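Varnik textile drop-off program adds household linens and cloths from August

2013-12-15
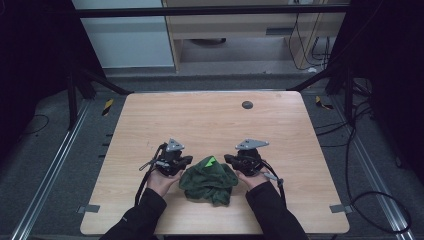
The town of Varnik will extend its textile drop-off program to household linens, towels and cleaning cloths starting in August, under a revised collection contract with the sorting firm Peltonen. The current program, which covers clothing and paired shoes only, has excluded these items from the start, and they have gone out with general household waste. Under the new terms a single crumpled cloth, such as the dark green one on the table, will be accepted on the same basis as a coat or a pair of trousers, provided it is clean and dry. Items do not need to be folded or ironed. They do need to be bagged, and the bag must be tied.

The existing network consists of 24 steel bins placed at grocery parking lots, the two fire stations and the transfer station on Omeo Road. No new bins are planned for the first year. The town's public works department said the present bins have spare volume on most collection days, with the exception of the Omeo Road site, where overflow was recorded repeatedly over the summer. That site will move from one pickup a week to two. Pickups at all other sites stay on the current schedule.

Residents will be asked to keep linens and clothing in separate bags. Both kinds of bag go into the same bin. The separation is made for the benefit of the sorting line, where clothing is handled by garment type and linens by fiber content. Mixed bags will still be collected, but they are opened by hand and charged to the town at a higher rate. The department intends to publish the share of mixed bags each quarter.

Accepted items under the revised list are sheets, pillowcases, duvet covers without filling, bath and hand towels, tablecloths, cloth napkins, dish towels, curtains with hooks and rings removed, and cleaning cloths of cotton or microfiber. Worn, faded or torn pieces are allowed. Pillows, filled duvets, mattress pads, carpets, bath mats with rubber backing and anything soiled with oil, paint or solvent are not. Wet textiles remain excluded in all categories. One damp bag can spread mildew through a full bin within a few days, and the contract allows Peltonen to reject the entire load.

After collection, material is taken to the Peltonen plant at Ralter, where it is weighed, opened and passed over a sorting table. Reusable clothing and linens are baled for resale. Cotton pieces that cannot be resold are cut into industrial wiping rags in two sizes. The remainder, mostly synthetic and blended fabric, is shredded for use as padding and insulation. Zippers, buttons and other hard parts are removed before cutting — a step that does not apply to most linens and is one reason the firm agreed to take them without raising the base rate.

The wiping rag line is the part of the operation most affected by the change. Toweling and washed bed sheets absorb better than shirt fabric and are in steady demand from machine shops and print works in the Ralter area. Dark colors are sorted from white and light ones before cutting. White rags sell at a higher price, as stains and residues show on them and buyers can be confident that dye will not transfer to the surface being wiped. Dark cloths go into the mixed-color grade. Microfiber cloths are kept out of both grades and baled separately.

The contract sets a minimum annual delivery but no upper limit. Bales from the linen stream will be pressed to a standard weight of 250 kilograms, the same as for clothing, so that the plant can use its existing press and racking. The town will receive a credit for each bale graded as reusable and will pay a handling charge for each load that has to be sent to disposal. Collection costs are otherwise unchanged.

A trial was run at three of the bins earlier this year. Households on the nearby streets received a notice and a roll of marked bags, 2,000 bags in all. Participation was highest in the first two weeks and then leveled off. The most frequent errors were filled pillows and bags left untied. Contamination by food waste, which had been a concern before the trial, was rare. The department did not extend the trial to apartment buildings, where shared storage rooms make it harder to trace the source of a rejected bag, and it has not decided whether to place smaller containers inside those buildings.

Businesses are not covered. Hotels, restaurants, hair salons and laundries that want to dispose of linens in quantity must arrange collection directly with Peltonen or another licensed firm. Repeated commercial dumping at a public bin can be fined up to 1,000 dollars under the existing waste ordinance. The same ordinance applies to bags left on the ground beside a full bin, although the department said it will issue warnings for the first few months.

New labels with the revised list will be attached to the bins before the changeover. The old labels, which state that linens are not accepted, remain valid until then, and linens deposited early will be treated as contamination. A printed version of the list will be mailed with the summer water bill. Marked linen bags will be available at the town hall counter and at the transfer station during opening hours, one roll per household. Any clear or white plastic bag of similar size may be used in their place. Black bags are not accepted for textiles, as drivers cannot distinguish them from general waste.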